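Part-time laundry and clothes folding help, Zomham

Posted 2 September 2022
Employer: Dzene Home Help
Job reference: 111

Dzene Home Help is looking for 2 people to fold, sort and put away clothes in private homes in Zomham and the Skarden area. We have done home laundry visits since May and have more requests than our current staff can cover.
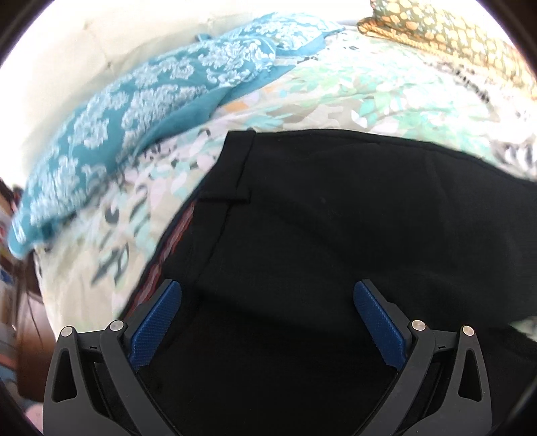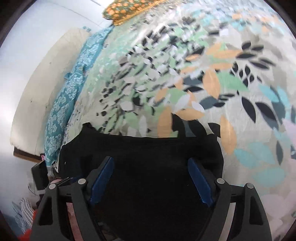 Black clothing on a patterned bed sheet.

The work

You will go to the client's home, usually for a morning. The washing is normally done and dried before you get there. Most homes have no folding table, so you will often be working on a bed. A typical visit includes:

Laying out pants, shirts, sweaters and towels and smoothing them by hand
Folding pants along the seams, with the waistband flat
Checking pockets and setting aside whatever is in them
Pairing socks
Putting everything in the drawer or closet the client has chosen
Changing the bed sheets if the client asks for it

Please take care with dark clothes. Lint shows on them, and folds and seams are hard to make out in a dim bedroom, so turn on a light or open the curtains first. Go over black items with a lint brush before you fold them. We supply the brush.

Clothes with a missing button, a torn belt loop or a split seam go in a separate pile with a note. We do not do mending or ironing under this position. Ironing is handled by our Bomer office and has its own listing.

Hours and pay

20 hours a week, mornings only. Pay is hourly and is discussed at the interview. Travel between homes counts as working time. After your first full month you get a one-time payment of $100 toward shoes and work clothes.

What we ask

You can stand and bend for most of a morning
You can carry a full laundry basket up a flight of stairs
You can get to Zomham and Skarden on your own, by car or bus
You are comfortable working in other people's bedrooms and will keep what you see there private
Two references, one of them from a job or from regular unpaid work

Experience in a laundry, hotel or clothing store is useful but not required. New staff go along on paid visits with a current employee before working alone. A background check is done before the first visit, and we cover the cost.

How to apply

Write a short letter saying which mornings you can work and how you would get to the homes. Put job reference 111 at the top. Drop it off at the Dzene front desk in Zomham or use the application form on our jobs page. Applicants we want to meet will be asked to a short interview, which includes folding a small basket of mixed clothes.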